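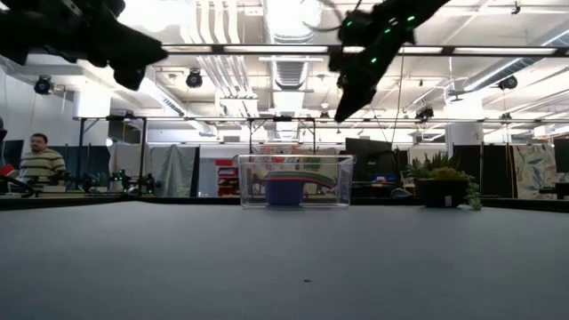 How much should we set aside for our first two-arm station?

Take the price on the arm quote and plan on spending close to that much again before the station earns its floor space. We know that's an uncomfortable thing to read at the top of a page, and we'd still prefer you hear it from us in July than from your own finance office in the spring! The arms are the part everyone shops for, but you'll also be paying for grippers, a solid table, mounting, cameras, cabling, a computer, freight, and a good many hours of somebody's time.

Is it cheaper to buy the arms as a pair?

Usually, yes, though the savings are smaller than people hope. Where a pair really helps is in spares and training, because both arms take the same parts and your staff learn one set of menus. If a seller offers you one new arm and one older one at a friendly price, ask whether both run the same software version (and get the answer in writing, please).

Should we hang the arms overhead or bolt them to the table?

Overhead mounting leaves the whole tabletop free for the work, and for sorting bins and handling small household items that's a real comfort. It costs more, though. You'll need a frame stiff enough not to sway when an arm stops quickly, and in an older building you may want someone to look at the floor anchors too. Table mounting is simpler and easier to move later. If you expect to change rooms within two years, we'd lean toward the table.

What do people most often leave out of the budget?

Cables, by a mile. After that come replacement gripper fingers, which wear down faster than you'd think, and the everyday objects you'll be practicing on. Cups, toys, storage bins and so on are cheap one at a time, but they get cracked, scuffed and carried off to the break room. We suggest a standing line of 1,000 dollars a year for all of it, and then you don't have to raise a purchase order every time you want another bin.

Can we lease through Vumari and buy later?

You can. Leases on the Szulc and Baltmont arms run for a fixed term, and part of what you've paid comes off the price if you decide to keep them. Do read the section on returns, as the arms have to go back with their original brackets, and brackets have a way of wandering. Form 354 is the one you want for this, and it's the same form whether you're leasing one arm or several.

How much room do we need?

More than the table takes up. Leave space to walk all the way around the frame, and put the operator's desk where that person can see the work without leaning into it. Check your ceiling height against the raised position of the arms before you order, and look for lights and ductwork that might be in the way.

How long does a quote stay good?

Five weeks from the day we send it. If your approval process is slower than that (so many are!), just write to us before it lapses and we'll do our best to hold the number.

Who do we talk to?

Iwona Kwiatkowski handles planning calls for our Cestness office and is very happy to go through a half-finished budget with you. Thursday mornings are her quietest time. Bring your room measurements and any quotes you already have, even the ones from other sellers.

Search the help pages Enter a keyword Go

Last updated: July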